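Olow desk, seven months in

I bought the Olow desk in February to replace a folding table that had started to sag in the middle. It came from the Praduvgate store in two boxes, and Faizal Wuisan helped me carry them up. Assembly took one evening. The bolts were sorted into labeled bags, the instructions were clear, and the only trouble was the rear crossbar, which needed a second person to hold it level. You will want your own screwdriver, as the hex key in the box is too short to get behind the legs.

The version I have is the 57-inch one. I looked at the smaller model in the store and thought it would be tight once a laptop and a notebook were on it. Height is fixed. I am on the tall side and had to raise my chair to its top setting before it felt right.

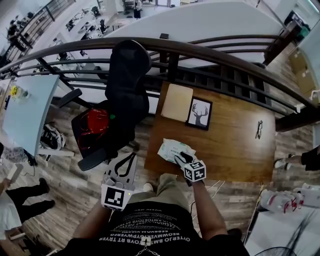

The finish is the part I was least sure of when I ordered. Online the color looked close to orange, and I nearly picked the gray. In person it is a warm brown with a visible grain, and it goes well with darker things like a black picture frame or a mesh office chair. Dust does not show much. Coffee rings come off with a damp cloth, and I keep a packet of wet wipes on the desktop for everything else. One ring that sat from Friday night left a faint mark near the back corner, so use a coaster.

Wobble is minor. Typing is fine, but leaning hard on the front edge moves it slightly. Tightening the legs again after the first month helped. Yusri Pangaribuan has the Pillai desk, which costs $108 more, and his does not move at all - but it weighs so much that he has never shifted it to vacuum.

There is no drawer and no cable tray. I added a clip-on tray from Hukis and it fits, though the clamps cover one of the rear bolts.

Four stars. I would buy it again at the same price.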